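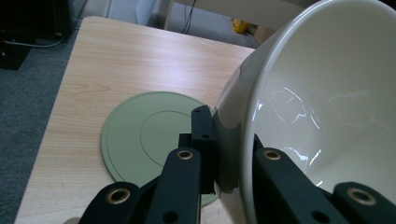
Villach, 24. Dezember 2018

Der Bausatz Skonska von Rillutton besteht aus zwei handgeführten Greifern, mit denen man Bewegungen vormacht, die später ein Roboterarm nachfahren soll. Ich habe ihn im Juli bestellt und seitdem in unserer Gemeinschaftswerkstatt in Gebrauch. Vorher habe ich mit dem Sutter gearbeitet, einem Einzelgreifer, der fertig montiert kommt. Der Vergleich fließt hier an ein paar Stellen ein.

Zusammenbau

Geliefert werden die Druckteile, ein Beutel Schrauben, die Messingösen für die Gelenke und eine Anleitung mit 41 Seiten. Die Anleitung ist brauchbar, nur die Zeichnung zum Einsetzen der Ösen ist spiegelverkehrt. Ich habe zwei davon wieder ausdrücken müssen. Wer die Ösen mit der Zange einpresst, riskiert Risse im Arm, im Schraubstock mit Holzbeilage geht es sauber. Für beide Greifer habe ich fast 23 Stunden gebraucht, verteilt auf mehrere Abende. Das Entgraten der Bohrungen kostet davon am meisten Zeit. Die Gelenke liefen danach leicht und ohne spürbares Spiel.

Greifen von Geschirr

Unsere Übung ist einfach: helle Keramikschüsseln und ein grüner Untersetzer auf dem Holztisch. Glasierte Keramik ist für glatte Backen unangenehm. An der gewölbten Außenwand liegt der rechteckige Fingerblock nur auf einer schmalen Fläche an, man muss also ordentlich zudrücken und den Winkel treffen. Nach etwas Übung klappt das bei mir zuverlässig. Mit dem Sutter ging es am Rand der Schüssel leichter, dafür war dessen Griff für längere Durchgänge zu schwer. Flache Teile wie der Untersetzer sind mit beiden Geräten mühsam, dünnere Fingerspitzen wären ein sinnvolles Zubehör. 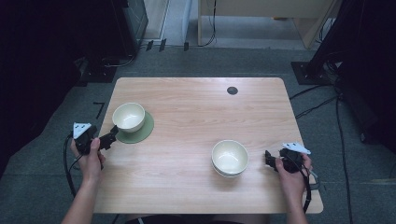
Arbeiten mit beiden Händen

Oben auf jedem Greifer sitzt eine weiße dreieckige Markerplatte. Sie muss für die Kamera sichtbar bleiben, deshalb gewöhnt man sich an, die Handgelenke wenig zu drehen. Die Kabel stören mehr, als ich erwartet hatte. Ich führe sie inzwischen seitlich am Tisch nach unten und lasse genug Länge, damit beim Hinübergreifen nichts zieht. Eine Zugentlastung fehlt im Bausatz.

Bewertung

Die Mechanik ist gut, die Anleitung mittelmäßig, die Kabelführung schwach. Wer nur gelegentlich mit einer Hand vormacht, ist mit dem Sutter schneller am Arbeiten. Für beidhändige Aufgaben würde ich den Skonska wieder kaufen und gleich Ersatzösen mitbestellen.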